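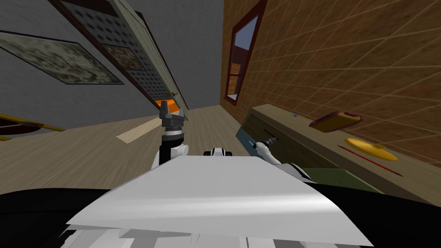 Match Reporter / Football Writer (freelance to start, can turn permanent)

Clorkus – soccer desk, Pistmont office or remote

Posted Nov 10, 2025

We need a match reporter. Pretty badly. Our last one got a good job at a bigger place and left us with a full winter schedule and a notebook nobody else can read.

Clorkus covers soccer at the level most outlets skip – second and third tier, women's regional league, the cups, and the transfer gossip that goes with all of it. Our readers are the people who go to Rellis away on a wet night and then want to argue about the back line. They know the game. They'll email you if you get a substitution wrong.

What you'd be doing

Two live match reports a week, sometimes one if the weather gets in the way. Report filed on the whistle, rewritten with quotes within the hour. 500 words for the first version, up to 900 for the second. Player ratings when we ask for them. Yes, readers love them. Yes, the players read them too.

Between games: transfer news, injury updates, press conference write-ups, the odd longer piece. January is the big one. Window opens, phones go mad, half of what we hear is made up by agents. You'll be helping Rodrigo Garrido on the transfer blog and that means early mornings and a late finish on deadline day. Food is on us that night.

You'll also do a weekly column-ish thing on Montoya's youth setup if you want it. It's been on hold since summer and people keep asking. If you don't want it, say so, somebody else might.

What we need from you

You can write a clean match report fast. That's most of it. Goals in the right order, right scorer, right minute, and some idea of why the game went the way it did. If a team lost because their fullbacks were caught upfield all night, tell us that in the second paragraph and not the ninth.

You've covered real games before. Paid, unpaid, college paper, your own blog, club program – all fine. We'd like to see at least seven published reports, or links to wherever they live.

You can ask a coach a hard question after a loss and not be a jerk about it.

You check things. One source saying a striker is having a medical is not a story here. Two is a conversation with the desk.

Own laptop, own way of getting to the grounds. Rellis has no train after ten so a car really helps. A license and no car – talk to us, we can sometimes share rides with the photographer.

Good to have but not needed

Spanish. A lot of the Montoya squad and most of the coaching staff would rather do interviews in it.
Basic audio editing, for the podcast.
Some feel for data. Shot maps, passing numbers, that sort of thing. You don't have to build them, just don't misread them.
Knowing the women's game well. We're thin there and want to fix it.

Degree in journalism not required. Don't care much either way.

Pay and hours

Paid per match and per shift. Rates go out with the first reply, before you do any test work, so you can walk away early if they don't suit. Travel to away games is covered, keep your reciepts. Hotel paid when the game is too far to get home at a sane hour.

Weekends, obviously. Most midweeks in the season. You get to pick your days off in blocks and we try hard not to call you on them. Everybody on the desk gets seven straight days off in the winter after the window shuts, freelancers too, with a flat payment for that week.

We look at the freelance contract again at the end of the season. If it's going well for both sides there's a staff job in the budget.

Who you'd work with

Macarena Ortuño runs the soccer desk and will be your editor. She's quick, she cuts hard, she'll call you instead of leaving forty comments in the doc. Rodrigo does transfers and the podcast. There's a night editor on the late games, and a photographer at most home fixtures. Small desk. You'll have a say in what we cover, more than at a big place.

Office is upstairs in Pistmont, over the print shop. Come in or don't. Most people show up on Mondays for the planning meeting, there's a dial-in for it.

How to apply

Email the soccer desk through the contact page, put MATCH REPORTER in the subject line. Send:

Your links or clips
A short note, half a page tops – who you are, where you're based, which grounds you can reach easily
One paragraph on a game you saw lately, any level, and what decided it
Dates you can't work in January

No cover letter templates please. No PDF of your whole career. We won't read past the first page, there's no time this month.

If we like your clips you'll get a phone call with Macarena, around 20 minutes. Then one paid trial match, with a press pass sorted by us, filed live to the desk like a normal night. We decide after that. Everyone who does a trial gets notes back on their copy, whether they get teh job or not.

We're reading applications as they come in and will take the ad down once the job's filled. Want someone in place before the window opens so don't sit on it.

Questions people asked last time

Can I do this next to another job? Yes if the other job lets you out on weeknights. Tell us up front.

Can I support one of the clubs you cover? Sure. Most of us do. You won't be sent to their derby.

Can I keep my own newsletter? Fine, as long as Clorkus stories run on Clorkus first.

Do you take interns? Not this season. Ask again in summer.

Do I need to be on social media? You need to be able to read it during a window. Posting is up to you.

Anything else, use the same contact page and mark it for Rodrigo Garrido. Slow on match days.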